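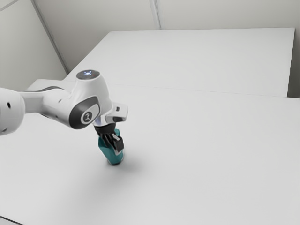
Ask for the service history before you even look at the dial, one reader wrote in when I mentioned I was thinking about a second-hand dress watch, and I've been repeating that line to everyone since. It was good timing too, as Poojary has just opened its pre-owned counter at the Akthorpe shop, and I went along for a sticky beak in my lunch hour.

The counter carries 300 watches, mostly dress pieces with a few old chronographs down the far end – I tried on far too many of them! Prices start at $353 for a plain hand-wound Gendusach on a leather strap and stop just short of $2000, which felt fair for what was in the case. Every watch comes with a two-year warranty on the movement. Straps, crystals and batteries aren't covered, so have a good squint at the glass before you hand over your card.

My favourite was a slim Brotemov with a cream dial and tiny blue hands. The colour had gone a bit toasty near the six, and I liked it all the more for that. The bloke behind the counter was happy to pop the back off and show me the movement (I didn't even have to ask twice), and he had the paperwork from its last service in a drawer.

They'll do trade-ins as well, though only on mechanical watches for now. Quartz might follow in February if there's enough interest. You'll need to bring photo ID, plus the box and papers if you've still got them, and valuations are done on the spot until 4 pm.

I left without the Brotemov, but it's on hold for me until the end of the month.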